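Display fittings / Counter stands / Open tickets

Bow tie turns and drops on Bulosham wire stand

Product: Bulosham counter stand, white wire
Site: Plornton, Cusville branch
Opened: August 13, 2024
Priority: low
Status: open, awaiting part

Summary
Bow ties hung on the stand by the neck strap do not stay facing front. The bow swings round the pole and comes to rest side on or back to front. With the lighter ties the strap also works its way off the end of the hook. Stock affected is the Liyanage pre-tied range, adjustable strap, dark colours. Neckties on the same model of stand are not affected.
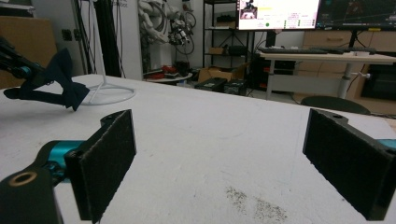

Lesego Buthelezi

I have taken this over from the shop floor. The original note said "stand faulty, ties fall off". I could find no broken welds and no missing hooks. The pole goes fully home in the base. Treating it as a loading and adjustment problem until something shows otherwise.

Checked so far

Base. Sits flat on a level top. Slight rock on the old counter, which has a worn edge. Moved to a flat table for all tests after that, and the rock went.

Pole. Straight by eye. Rolled it along a straight edge with the tiers off and saw no wobble.

Upper tier. Six hooks. The tier is a push fit on the pole and turns if a tie is pulled off sharply. It should be stiff enough to hold its position under an ordinary load. Ours was not.

Lower tier. Same fit, stiffer. No fault found.

Test 1: strap over one hook, bow hanging free
Strap left at full length. Bow hangs low, twists on the strap and ends up facing the pole. Repeated with the strap shortened. Better, but the bow still turns when the counter is knocked.

Test 2: bow set against the pole
Strap shortened and brought over the top, bow resting high on the stand with a wing on either side of the pole. The pole stops the bow from turning. The strap must not be twisted between the clip and the bow, or it pulls one wing forward. This takes longer to set up than a single hook and is awkward once the neighbouring hooks are full.
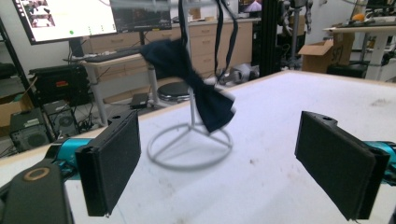

Test 3: loading order

Started with an unloaded upper tier and added ties one at a time, going round in order. With all the weight on one side the tier crept round until the loaded hooks were lowest. Started again and loaded opposite hooks in turn. No creep with 2 ties, and none with 5, provided the gap was left at the back.

Removed the front tie quickly, as a customer would. The tier turned and the tie beside it swung into the pole. One strap came off its hook. This is the fault as reported, and it was repeatable.

Test 4: packing the upper tier
Wrapped the pole with a single turn of clear tape where the tier hub sits and pushed the hub back down over it. Repeated the quick removal. Tier held. The tape is a stopgap and will wear through if the tier is taken on and off for cleaning. Requested a replacement hub from the supplier, with a note that the lower one is a good fit and could be used as the pattern.
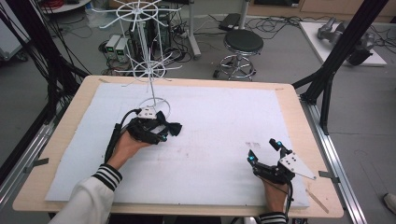
Can the two tiers be swapped over so the stiff one is on top?
They can be fitted in either order, but the lower tier is the one people catch with a sleeve, so a loose hub there moves the fault down the pole. Keep the tiers where they are and pack the upper hub until the part arrives.

Does it matter which way the strap goes over the hook?
Adjuster to the back. With the adjuster at the front, its weight draws the strap towards the open end of the hook.

Second note from the shop, added to this ticket because it concerns the same stand: dark ties on the bottom tier are picking up pale fluff and grit. Straps that hang low enough touch the counter and drag across it whenever the stand is turned.
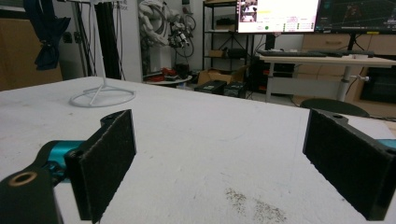
Cleaning needs to come before loading, and at present it is done after, with the ties already on the hooks. Brushing down at that stage lifts dust on to the fabric. Revised order: take all stock off, lift the stand away, wipe the surface, wipe the wire, put the stand back, load. The base is an open circle with spokes across it, so whatever is on the table stays inside it if the stand is only nudged along. Dark specks show up well enough on a white top and tend to be missed on the brown counters, where the same wiping still applies. Use a damp cloth on the wire and dry it before any fabric goes back.

Low straps: shorten the strap or move the tie to the upper tier. The bottom of the loop should clear the surface by at least 2 cm.

Interim instructions to branch

1. Stand on a level surface only.
2. Tape packing stays on the upper hub.
3. Load opposite hooks in turn, bow against the pole where there is room.
4. Adjuster to the back.
5. Report any hook that has opened out. Do not bend it back with pliers, as the white coating cracks and snags the fabric.

Outstanding
Replacement upper hub, requested. Old counter at Cusville to be checked for level by the fittings team. Ticket stays open until the new hub has been fitted and the quick removal test repeated without tape.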